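Company > Who We Are > Our Position on Chore Robots

Plustov reviews household and shop-floor machines for people who are asked to pay for them. Poonam Singhal started the company after signing for a floor-cleaning machine that needed a person walking ahead of it to move the chairs. She kept the invoice. It hangs in our front office.

We are paid by buyers and never by makers. A laundry, a toy warehouse or a care home sends us a chore, written out in the words its own staff would use, and we report on whether any machine we can get at will do it. Mostly the answer is "not yet," and we put that on page one. Our files hold 437 chores so far. Wiping a counter is in there, and so is emptying a dishwasher, which still goes badly with anything thin-stemmed.

Clients ask about tidying more than any other job. Picking up a soft toy sounds like nothing. A toddler does it, usually by the wrong end. But plush gives way when it is squeezed, it has no flat side to speak of, and each one is a different shape from the last. A pair of arms has to choose a place to hold, close on it, and then do something useful — and the useful part is where most sales videos stop. One good grab tells a buyer very little. We ask for 1,000 tries at a chore before we'll write the word "reliable," and we have turned down work over that number. Shukla, our scoring sheet, gives no credit for a grab unless the toy ends up where it belongs.

A grip on a soft pink toy, both times: 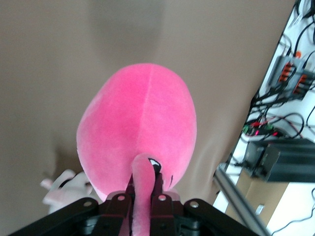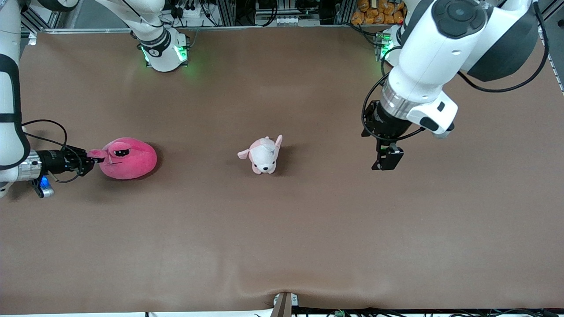
Ritu Bhatia wrote to us in July that we are too hard on these machines, that her stockroom would gladly take one that got 900 toys out of 1,000 into the right bin, and that a person could deal with the rest after lunch. We printed her letter in full and still disagree with it. Finding the hundred that went wrong is a chore too, and it goes on the sheet.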